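About Fisura

Fisura is a fault analysis group at Romasholm. We take robot manipulation software that has failed and find out why. Most of what reaches us concerns arms that open, close or reach into furniture: drawers, cupboard doors, storage units. Clients send logs and a controller build, and we replay the fault in simulation until it can be produced on demand.

The group was set up by Hanan Farah after a drawer fault on the Stikedow controller. The arm lost its grip partway through a pull, the force reading dropped to zero, and the controller treated zero as free motion. It sped up. The protective stop came in 200 milliseconds later than specified. There were no injuries, but the wrist flange had to be replaced.

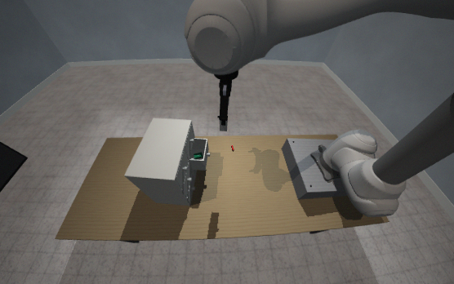 Reproducing that fault took 403 simulated runs. The cause was a timeout that restarted each time the grip state changed, so a slipping grip could hold off the stop for as long as it kept slipping. The correction was four lines of code. The regression set written for it now holds 1016 cases, and every controller build we receive goes through it before other work starts.

Handles account for more than half of our open reports. A fingertip can register contact without enough overlap to carry a load, and many controllers accept contact alone as a grasp. Our contact checks, kept in a tool called Hirano, compare the reported grasp with the simulated geometry at each time step and flag any disagreement.

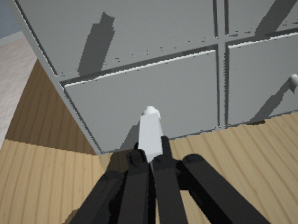

Closed fingertips at a cabinet handle, simulation view.

Magnus Rutherford runs the test bench and signs off each report. A report lists the fault, the trigger, the shortest sequence that reproduces it, and what we could not establish. That last section is sometimes the longest — simulated friction is an estimate, and we state the values used.

We have 2835 fault records on file, going back to the first Stikedow logs. Clients may request the records that concern their own builds. New cases are accepted through January.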